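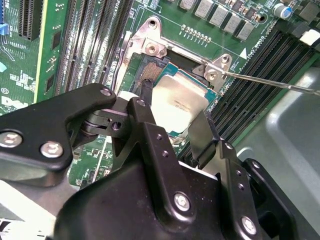
Processor over the open socket, driver tip on the corner screw.

Reviews > Tools > Hand tools > Screwdrivers

Cisine long-shaft driver set: a lovely thing to work with

By Tobias Greenberg

24 shares | 8 comments

I've been putting off buying a decent set of long drivers for years. I had a drawer full of odds and ends (a stubby one from a flat-pack wardrobe, a jeweller's set with half the tips chewed, a bit holder that wobbled like a loose tooth) and somehow I always got the job done, slowly and with a fair amount of swearing. Then Charoen Rojanasak, who I swap old workstation parts with, lent me his Cisine set for an evening in April and I ordered my own before I'd given his back.

The set costs £55 from Kamolrat, which is where I got mine, and comes in a flat tin with a foam insert. You get one handle, two shafts and a tray of bits covering hex, star and cross-head in the sizes that turn up on computer boards. The longer shaft is 117 mm and it's the reason to buy the thing. If all you ever open is laptops you may never fit it. If you work on servers or proper desktop workstations, you'll hardly take it off.

Anyone who's had a board out on the bench will know why. The screws that matter tend to sit right beside something tall: a bank of memory slots, a cooler bracket, the wall of the case. With a fat bit holder you end up coming in at an angle and hoping. The Cisine shaft is slim all the way down, with no collar halfway along to catch on things, so I can see the screw head past it the whole time. I can't tell you how much I enjoy this. The first time I ran all the corner screws on a socket without once bumping a memory latch I put the driver down and just grinned at it.

The handle is good too. It's a plain grey barrel with shallow flats along it and a spinning cap on the end, so you can rest a fingertip on top and turn with the others. The cap on Charoen's is silky after long use. Mine was a little gritty out of the tin and loosened up over the first couple of jobs. There's enough weight in the handle to feel settled, but it doesn't topple about when the tip is in a screw, and I have large hands and never felt I was gripping a pencil.

How it does around the socket

I do a lot of processor swaps, mostly on machines a few generations old that are being given a second go at life, so this was where I wanted to put it through its paces.
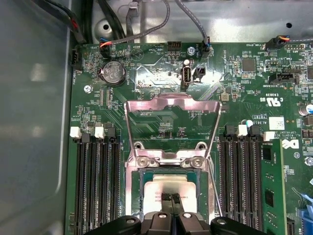
Inside the workstation: load frame up, memory slots either side of the socket.

Working inside the case is a different job from working on a bare board, and it's where my old drivers were hopeless. You've got a metal wall to one side and slots flanking the socket, and whatever you're holding has to go pretty much straight down. The long shaft keeps my knuckles well above it all. On the two workstations I did this month I never had to take out memory to reach a screw, and I used to do that every single time!

The star bits are a snug fit. I tried the T20 and T30 on coolers and frames from three different makers and there was no play I could feel, and nothing slipped off. The small cross-heads are just as nice for board screws. I'm slightly less keen on the hex bits, where the smallest one felt a touch loose in a standoff I know to be in good condition, though it did the job.

The bits hold to the shaft with a spring clip as well as a magnet, so you don't leave one behind when you pull out. The magnet is on the gentle side. It'll carry a board screw down to its hole if you keep upright and don't dawdle, but a longer case screw will droop, and I'd still keep a pair of tweezers handy. I'd take a gentle magnet over a fierce one for this sort of work and I suspect most people who do it would say the same.

What it can't do is tell you how tight you're going. It has no torque setting of any kind. For cooler screws I go round in the order marked on the part, a few turns each, and then finish them off with my Vasen torque driver. The Cisine bits fit that as well, which pleased me no end.

The mat that comes with it

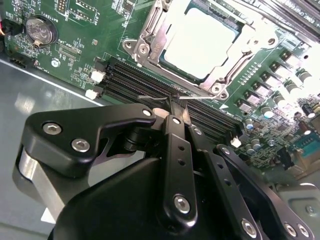

Tucked under the foam there's a folding parts mat, and I very nearly threw it out with the packaging. It's a soft grey sheet with a grid and a strip down one side you can write on in pencil, and I've grown very fond of it. My habit now is to write down whatever is printed on the board next to the bit I'm working on, and put the screws in that square. Boards are covered in useful little labels once you start looking: there's BATTERY in white by the coin cell, XDP_CPU in among the tiny components between the cell and the memory slots, and half the time they're upside down from where you happen to be standing, so having them copied out the right way up is a real help. The pencil rubs off with a damp cloth. It does leave a ghost if you press hard, and I do press hard, so mine already looks as if it's been in the family for years.

One tip from doing this under a bright lamp, too: the top of a processor can throw back so much light that you can't read a thing on it. Swing the lamp to one side before you go hunting for the part number. I lost ten minutes to that once and blamed my glasses.

Niggles

The tin has a lid that fits so well you need two hands and some determination to get it off, and the first time I did it I sprayed bits across the kitchen floor. The sizes are etched on the bits in tiny figures with no colour added, and I've put a dab of nail varnish on the T20 so I can find it quickly. The foam smells a bit for the first few days. And I'd have liked a rack for standing the two shafts upright on the bench, which Cisine sells separately and which I've so far been too stubborn to pay for.

Spare bits are easy to come by. Kamolrat stocks them one at a time, and the shop in Trusville where I get my thermal paste had the star ones hanging by the till when I was last in.

Would I buy it again?

Yes, straight away, and I'd buy it sooner. It's made a job I already liked quicker and a good deal calmer, and I catch myself looking for things to take apart. My partner has asked me to leave the toaster alone.

If you already own a slim long driver you're happy with, there's no great need to swap. If you're still making do with a bit holder and an extension piece, do try one of these. Charoen says to mention that the shorter shaft is excellent for bike computers and door handles, and he's right about the door handles. I don't own a bike.

Price paid: £55
In the tin: handle, long shaft, short shaft, bits, folding mat
Bought from: Kamolrat

24 shares | 8 comments

Get our tool reviews by email once a month. You can unsubscribe whenever you like.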